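Jamley Community Kitchen and Store
Progress report to the Barcombe Fund
Date: 11/06/2019
Prepared by: Reda Tahiri

Work completed since the last report

The store room at Jamley was cleared in May and the old shelving was taken down. Most of what had been kept there was household goods donated over several years, and a good part of it had never been sorted. We have now been through all of it. The final count was 1,412 items, of which 485 were set aside for recycling or disposal. The rest has been cleaned where needed and put back into use or into labeled storage.

Small items took longer than planned. They had been mixed together in bags and drawers, with lids in one place and the containers they belonged to in another. We changed the method partway through and began sorting by use first and size second. This was slower on the first day and quicker after that. Odd parts with no match are kept for one month and then let go.
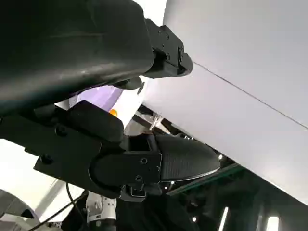
The work surfaces are now wiped down at the end of each session and only the items being sorted that day are brought out. Before this, goods were left out between sessions and the same things were handled two or three times. The new routine is written up on a single page by the door.

Spending

The shelving from Soliman came in under the quoted price. Storage boxes cost more than budgeted because we needed a deeper size for the bottom shelves. Taken together, the two lines leave $67 unspent, and we would like to put this toward labels and a second step stool. Receipts are attached.

Problems and delays

Delivery of the shelving was late by 8 days. During that time the sorted goods were stored in the hallway, and one session had to be canceled. The Zudbridge site has asked for some of our surplus kitchen goods but has no van available before the end of the month. We have agreed to hold their boxes until then.

Next steps

The remaining task is the tall cupboard at the back, which holds table linen and seasonal items. We expect to finish it in four sessions. After that we will update the inventory list and send a copy with the final report. No change to the end date is requested.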